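3.2 Peel thickness and storage life

The most exciting result from the Holen orchard is how much peel thickness tells us about keeping quality. We had expected sugar content to matter most, as it did in the earlier Beltbridge trial, but fruit with a thick peel held its weight far better through January, whatever its sugar reading at harvest. The pattern appeared in both growing seasons and on both rootstocks – a level of agreement we had hardly dared hope for!

Fruit was picked by hand from the four rows nearest the windbreak and stored at the Farquharson packing shed. In all, 900 oranges went into storage. Each was weighed on arrival and again every two weeks, and any fruit showing mold was taken out and logged by row. 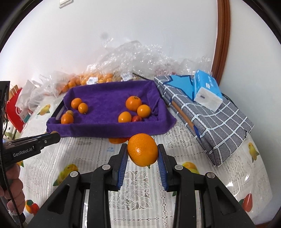
Figure 2. An orange with a small green stem end.

Losses were heaviest in the first weeks and then leveled off, which fits the idea that most early water loss happens through the stem scar and through tiny scratches made at picking. Thin-peeled fruit from the lower branches did worst. We suspect shade plays a part, and it would be a wonderful question for a student project, as the trees at Pliltness are pruned much more openly and would make a fine comparison.

Taste held up better than weight. Our tasters still rated the thick-peeled fruit as fresh at the end of storage, although several noted that it had become harder to peel. Growers who sell close to home may find that a fair trade – a firm, juicy orange late in the winter is a real pleasure, and it can be had without wax or costly cooling. Section 3.3 looks at how these results changed with picking date.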